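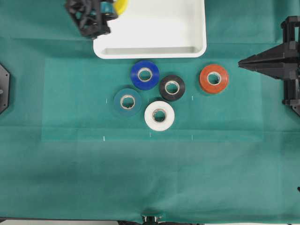 Leonie Grabner wanted to know, under my last post, whether there is any difference at all between one electrical tape and another, or whether I was about to spend a whole review telling people to buy the one that costs more. She buys whatever hangs by the register, she said, and it sticks, and then it's stuck.

Fair enough, Leonie, and for a long time that was me too! But I have now had the Grurau colored electrical tape in the house for two years, through a garage rewire of the low-voltage stuff, a lot of bicycle handlebars and one very long evening with the holiday lights, and I like it so much that I'm going to go on at length. Get a coffee.

What it is

Grurau sells vinyl tape in the ordinary narrow width, on a cardboard core, singly or in a mixed pack. I started with a single roll of yellow from the hardware store, went back for another, and then gave in and ordered the mixed pack. There is nothing fancy about the packaging. The rolls come stacked in a shrink sleeve with a paper label, and the label is easy to peel off (thank you, Grurau, I have spent too much of my life scraping labels off the inside of tape cores with a thumbnail).

I already had a Mestau roll and a couple of old Binow ones in the drawer, so most of what follows is a comparison with those.

Stretch

This is where I fell for it. Pull a length of cheap tape and you get a bit of give and then it goes thin and white and snaps, usually with the end stuck to your sleeve. The Grurau stretches and keeps stretching, evenly, and it pulls back in on itself when you let go. So when you wrap a cable with some tension on it, the tape settles down into the shape of what's under it. No little tents, no wrinkles along one side. I wrapped the Y-split on a pair of speaker wires, which is an awkward lump by anybody's standards, and it came out so smooth that I called my neighbor over to look. She was polite about it.

The Mestau is close, to be fair. It's a touch stiffer and I'd use it happily. The Binow is hardly in the same sport - it gives a little, then tears in a long diagonal sliver.

Stick

Good grab, and it holds on to itself better than it holds on to other things, which I think is the right way around for this kind of tape. You want the layers to fuse into one sleeve and you want to be able to get the sleeve off again later. I took some off an extension cord reel after a full summer outside, and there was a faint tackiness on the cord that wiped away with rubbing alcohol. When I peeled the Binow off the same reel it left that black jam that gets on everything you own.

Seraina Hollenstein mentioned in the comments last time that her tape always lets go at the end, so that after a month there's a little flag sticking out of every wrap. I used to get that as well! What fixed it for me was not stretching the last turn. Wrap everything with tension, then relax for the final inch or so, lay it down flat and press it with your thumb. If you stretch the end it spends the rest of its life trying to shrink back, and up comes the flag. I do this with every brand now and it even improves the bad ones.

Tearing and cutting

It tears by hand if you commit to it. A quick sharp snap across the roll, with your thumb right on the edge, gives a clean enough end for temporary jobs. For anything that's going to stay I use scissors, mostly out of vanity. One warning: if you tear slowly you'll get a long curly tail with no stick left in it, and you will have to cut it off and start over.

My scissors gum up eventually. A wipe with cooking oil on a paper towel sorts them out, then soap and water, then dry them properly.

Why bother with colors

I resisted this. Black tape is black tape, I thought, and it disappears on a black cable, which is what you want. And then I had to trace one network cable through a bundle in the garage, behind the freezer, lying on my side with a flashlight in my teeth. That was the evening I bought the yellow roll.

Now every cable gets a band of color at both ends before it goes into the wall or the clip or wherever it's going. A single wrap, a finger's width from the plug. I pulled 500 feet of cable through that garage, and I can stand at the shelf and tell you where each run comes out without touching a thing. It feels like a superpower. My handwritten labels from before had all faded or fallen off, and the tape is just as bright as the day I put it on, at least indoors. Outdoors the yellow has gone a little chalky on the side that faces the sun, so I wouldn't promise you anything there.

Other things I've marked since: garden hoses, tripod legs, the lids of paint cans, my good tape measure (so that it comes home), and the two nearly identical phone chargers that used to cause arguments in this house.

A quick word of sense here. I'm talking about marking things and tidying low-voltage wire. On house wiring, colors mean something specific, and you should not go making up your own system inside a junction box. And tape is not a repair for a damaged power cord. Replace the cord.

Storing it

I got this wrong for years and I suspect plenty of people do. Loose in a drawer, tape rolls pick up grit on their sticky sides, and then every turn you unroll has a dirty edge that won't lie down. Mine live in a shallow white plastic tray with rounded corners, flat, in the hall closet where it stays cool. When I'm working I spread a cloth on the table and take out the rolls I need. Cloth is great for this. The rolls don't skate off, the table doesn't get scratched, and you can shake all the snipped ends straight into the trash afterward.

Five rolls is the most I like to have out at once. Any more than that and I spend my time hunting for the free end on the wrong one.

About that free end: fold the last bit over on itself to make a tab. Yes, you waste a sliver of tape every time. I have made peace with it. Huia McAlister swears by sticking a bread clip under the end, and I tried that for a week and it does work beautifully, but I don't buy enough bread.

If you keep tape in a hot garage it will ooze at the edges and the roll will slump into a cone. I lost a perfectly good roll of Mestau that way in its first summer. Cold is kinder to the tape but makes it stiff, so on a winter job I keep the roll in an inside pocket until I need it. I did the outdoor lights in November with the Grurau tucked under my coat, and it went on nicely, if a bit slower to grab than usual.

The things I don't love

The cardboard cores. They're fine until they get damp, and then they go soft and the roll won't spin on your finger anymore. The Berchtold tape my brother-in-law uses has a plastic core and I'm jealous of it every time I visit.

The shades in the mixed pack could be farther apart, too. In daylight I have no trouble, but by flashlight, behind that same freezer, a couple of them look much too alike. I'd trade one of them for a second white, since that's the one I can write on with a marker.

And the start of a new roll is a pain. The first turn is pressed down so tight that I generally ruin a few inches getting it going. Scratch across it with a fingernail, find the ridge, and lift slowly from one corner. Once you're past that it behaves.

How it compares, if you're standing in the aisle

The Mestau is a solid second choice, a little stiffer, with a cleaner hand tear than the Grurau. I'd pick it if tearing matters more to you than a pretty wrap. Berchtold is the nicest I've handled and priced like it. I'd buy it if I did this for a living. Binow I would keep for bundling up garden stakes and taping boxes of junk shut, and I'd keep it away from anything you'll want to unwrap again.

As for the tape by the register, Leonie, try this. Take your roll and a Grurau and wrap the same old cable with each, same number of turns, and leave it on a sunny windowsill for a while. Then peel them both. I did that with the Binow and it was all the convincing I needed.

Who should get it

If you tape something up once a year, use what you've got. If you have a desk with cables behind it, or a bike, or a band's worth of leads to keep apart from somebody else's, get the mixed pack and enjoy yourself. It costs more than the bargain stuff and less than a decent lunch, and you'll still have most of it left long after the lunch is forgotten.

I've already bought my next pack. The yellow always goes first around here, so I added an extra one of those.

Updates from the comments

Inger Egilsson asks if it can be used on hockey sticks. I've never tried it. I'd guess it's too slick for the blade, but it should be all right for holding shin pads in place, and I'd love to hear how it goes.

Domenica Kuster wants to know whether it's noisy coming off the roll. It is, a bit! There's a crackle at the start of each pull and then it quiets down. The Mestau is quieter, if you're taping things next to a sleeping baby.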